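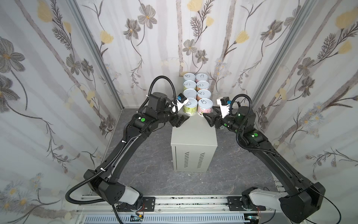

Passei três meses a escolher papel de parede e quero defender aqui, sem vergonha nenhuma, que foi tempo bem gasto. A minha família acha que enlouqueci. No escritório já me perguntam pelas flores antes de me perguntarem se estou bem. Mas eu cresci numa casa forrada de cima a baixo, com o corredor às riscas e a sala cheia de ramagens, e depois vivi vinte anos entre paredes brancas porque era assim que se fazia, e cansei-me.

O branco ganhou por desistência, é a minha teoria. Ninguém gosta assim tanto de branco! As pessoas gostam é de não ter de decidir (eu incluída, durante muito tempo). Pinta-se tudo de branco para vender, quem compra deixa ficar branco para um dia vender também, e a casa passa de mão em mão como um quarto de hotel. Quando aluguei o primeiro apartamento, o senhorio proibia no contrato qualquer cor que não fosse "branco ou equivalente". Ainda hoje penso no que seria o equivalente.

Dizem-me que o papel de parede cansa. Pois cansa, e então? Também me canso das cortinas, do sofá, da música que ouvia no carro em março e já não suporto. Uma coisa de que nos podemos cansar é uma coisa em que reparámos. No papel do quarto dos meus avós havia uma flor repetida que, vista da cama, parecia um cão de perfil, e eu adormecia a procurar os cães todos. Da parede do meu quarto de estudante não me lembro de nada, nem de uma racha.

Claro que o assunto tem os seus perigos. Trouxe para casa um catálogo da Hallberg, uma coisa pesadíssima com 94 amostras, e ao fim de uma semana já sonhava com folhinhas. Da Parry gostei de um motivo que, a 80 euros o rolo, ficou na loja a fazer-me adeus. Acabei por comprar um da Fiten, com flores grandes e um fundo claro, muito menos ousado do que eu tinha prometido a toda a gente. Fui covarde, admito. Mas fui covarde com flores, e isso já é um progresso.
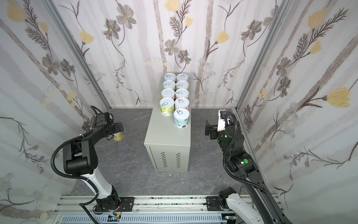

Outra conversa que me irrita é a de que os padrões são para casas grandes. Que num espaço pequeno "pesam". A minha casa tem 43 metros quadrados e posso garantir que o que lá pesa são as caixas que ainda não abri desde a mudança. O papel fez o contrário do que me avisaram - a sala parece agora ter uma opinião, e uma sala com opinião aguenta melhor a falta de espaço. A casa de banho vai ser a próxima, embora me digam que com a humidade é um disparate. Logo se vê.

E depois há a colagem. Fi-la eu, numa sexta-feira, com uma cola Ovness que ficou agarrada a tudo menos ao canto junto da janela, onde o papel insiste em levantar. Às onze da noite estava em cima do escadote, com uma tira torta na mão e cola no cabelo, a tentar acertar metade de uma pétala com a outra metade. Não acertei. Há um sítio atrás da porta onde uma flor tem um degrau a meio, e toda a gente que lá vai a casa o descobre em menos de cinco minutos e faz questão de mo mostrar.

Não estou a pedir que forrem a casa inteira. Peço só que, da próxima vez que alguém vos disser que o branco "vai com tudo", perguntem com quê, ao certo. Eu perguntei isso na loja e o rapaz ficou a olhar para mim, coitado, e depois foi buscar outro catálogo.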